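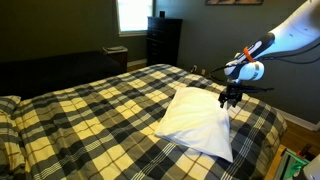 Figure 12.1 A plaid comforter and a white pillow on a bed.

Chapter 12
Bedding Textiles: Fiber, Weave and Filling

A person who sleeps eight hours a night spends one third of the day in contact with textiles, and most people know very little about them. In the shop we touch the cloth, we look at the price, and we decide. This chapter gives the student better tools for this decision.

We begin with the cover fabric. A checked pattern can be made in two ways: the yarns are dyed before weaving, or the pattern is printed on finished cloth. In the first case the colors go through the fabric and the back looks much like the face. In the second case the back is usually paler. Section 12.2 explains how to examine a sample with a hand lens.

Next we discuss thread count. Students often believe that a sheet of 300 threads per inch must be better than one of 200. The number alone does not tell us this — the quality of the yarn and the type of weave are also important. In a survey made in Pumbridge, Hema Gowda and Fedir Harasym asked 16 households to compare unmarked sheets, and several preferred the lower count.

The last part of the chapter is about fillings and their care. Down, wool and polyester hold air differently, and they need different washing and drying.

Before you read further, find the care label of your own comforter and copy it into your notebook. You will need it for Exercise 3.

Key terms: yarn-dyed, percale, sateen, loft, fill weight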